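# Chores, one at a time — the Tokstead gallery

Can a machine do the boring stuff around the house yet? I've been following that question since I was a kid yelling at a vacuum stuck under the couch, and I think this is the most fun it has ever been to ask!

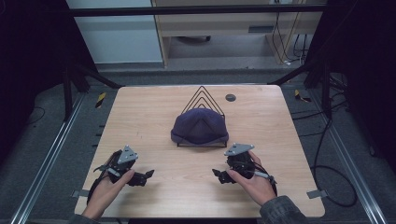 Soft things are where it gets interesting for me. A plate keeps its shape wherever you grab it, but a knit hat sags, folds and stretches, and it never lands the same way twice (my own hat shelf is proof). Ruxandra Stanciu and Doğukan Akgül have been working through a list of 11 small household jobs at Tokstead, and hats were the one I most wanted to see. A gripper jaw on each side, no palm, no fingertips to feel the knit with — try it at home with kitchen tongs and you'll respect the problem in a hurry.

They logged 393 tries in September, all of them done by people holding the grippers, and those go to Iqra Paracha, who trains the arms that have to manage without us. So is it there yet? For hats, sometimes. For a full basket of mixed laundry, no, and Iqra will tell you so before you've finished asking. Shop floors are a bit further along, I think, mostly where the parts are stiff and show up in the same spot every time.

I'd still bet on the hats. Halima Ogola has the other side of that bet, and the stake is lunch for 2 at Berness.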